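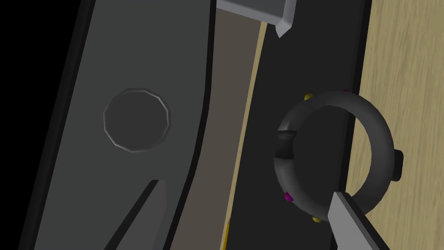 カテゴリー:プレスリリース/設備・自動化

ロボットを買う前に、まず画面の中で買い物の練習を。Grutariが導入計画サービス「Wornarance」の受付を12月に始めます

こんにちは、GrutariのGeorges Hamdanです。普段は見積書とにらめっこしている設備計画の担当でして、今回は広報に頼み込んで自分で書かせてもらいました。少し長いですが、お付き合いください!

12月から、ロボット導入の予算づくりをお手伝いする「Wornarance(ウォーナランス)」の申し込みを受け付けます。グリッパーやアームを発注する前に、シミュレーション上で実際の作業に近い動きを試し、その結果をそのまま予算表と導入スケジュールに落とし込むサービスです。

きっかけは、わたし自身の失敗でした。以前の職場で、カタログの把持力と価格だけを見てグリッパーを選んだんです。届いてみたら指先が太くて、リング状の部品の内側にうまく入らない。指だけ作り直すことになり、追加費用の稟議を書くはめになりました(あの稟議書、いまだに夢に出ます)。本体の値段は真っ先に調べるのに、指先や治具、設置のやり直しにかかるお金は後回しになりがちですよね。

Wornaranceでは、まずお客さまの部品の形状データをお預かりして、指の形や近づける角度を変えながらつかみ方を試していきます。輪になった部品なら、外からはさむのか、内側に指先を引っかけるのか。それだけで必要な指の形も、まわりに空けておくスペースも変わってきます。試した組み合わせには本体、指先、架台、据え付け、教育の費用をひもづけてあるので、「こちらの案だと初年度はいくら、翌年はいくら」と並べて見られます。経理の方に渡す資料がほぼそのまま出てくるのが、個人的にはいちばん気に入っているところです。

先行して使ってくださったのが、金属部品の組み立てを手がけるLeungさんです。生産技術のShuk-fan Chengさんと一緒に、413通りの組み合わせを流しました。最終候補に残ったのは3案。もともと本命だった機種はここで外れて、ひと回り小さいものに予算を振り替えることになりました。Chengさんからはこんなコメントをいただいています。

「機種の話ばかりしていた会議が、指先と置き場所の話に変わりました。予算の内訳を聞かれても、今回は全部その場で答えられたので助かりました。ただ、部品データをそろえるのは思ったより大変です。早めに始めたほうがいいですよ」

最後のひと言は耳が痛いのですが、本当にそのとおりなので載せておきます。データの準備については、弊社のNanuddale事業所に相談窓口を置きました。図面しかない、という段階でも大丈夫です。

標準プランは、データの受け取りから報告書のお渡しまで21日。一度にお預かりできる部品は最大40点です。料金は部品の点数と試す機種の数で決まるため、個別にお見積もりします。シミュレーションの結果は実機での確認に代わるものではありませんので、最終候補については実機テストの費用と日程も計画表に入れてお渡しします。ここを削りたいというご相談は多いのですが、わたしは毎回止めています。

来期の予算の締め切りが近い方は、機種が決まっていなくてもまずはご連絡ください。「そもそも買うべきか」というところからのご相談も歓迎です。検討の結果、今期は見送りましょうとお伝えすることもあります。営業には少し渋い顔をされますが、そこは譲らずにやっていきます。

お問い合わせ:Grutari Nanuddale事業所 Wornarance相談窓口(担当:Hamdan)

シェア 21 コメント 3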